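Prevby has revised its folding guide for knitwear, the textile care firm said in January. The new sheet covers 16 garment types, up from 10, and treats ribbed cuffs and hems separately from plain knit. Sweaters are to be folded flat — never hung — with sleeves laid across the body before the final fold. Stacks are limited to six. 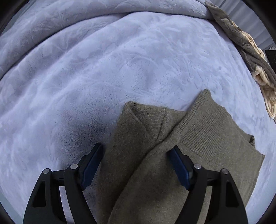 An olive-green knit sweater, partly folded, on a plush blanket.

80 shares | 6 comments

Related
Truvard recalls garment steamer
Kuldale laundry extends hours

© Woldegiorgis Media | Contact | Back to top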